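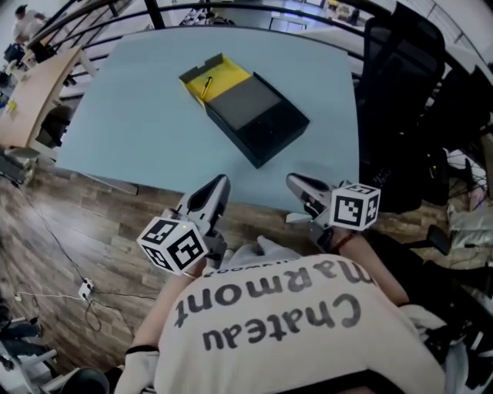
Open black box with a yellow-lined lid and a slim gold pen-like piece inside it.

Sumbridge Stationery Fair, 2023-10-19

The Sumbridge fair has moved to the old bus depot, and the organizers have kept the signs. I collected my badge under "Lost Property" and ate lunch in Bay 4, where a man tried to sell me blotting paper by the yard. He had a point about the humidity.

There were 103 stands this year, most of them notebooks. I like notebooks. I own more than I will ever fill, and I still bought one from the Pistow table with a cover the color of weak tea. The woman there told me the paper was "toothy," and I nodded like a person who knew.

Michailidis had the longest line, as usual, for the nib grinding. You write your name a few times, Areti Lazaridis watches your hand with the expression of a dentist, and then she takes your pen away. Mine came back a good deal smoother. She also told me I grip too hard, which my third grade teacher mentioned first and for free.

Packaging was a big subject. Boxes have been getting larger while the pens stay the same size, and the lining is now a selling point in itself. Lingyun Jiang gave the afternoon talk on it, and was funnier than the title ("Closures and Inserts") suggested. She had brought a shoebox of failed hinges and passed it around the room. Somebody kept one – she asked for it back twice.

The Climholm stand was all ink. Their new gray is number 1030 in the catalog and looks a lot like their old gray, though I was assured it dries greener. I bought it anyway. The sample card is on my desk and so far it has dried gray.

Coffee was bad and parking was worse. If you go next time, use the north gate and bring cash, as half the card readers gave up before noon. There is a smaller winter sale in December at the same place, mostly seconds and calendars. I said I wouldn't go, and then I signed up for the mailing list.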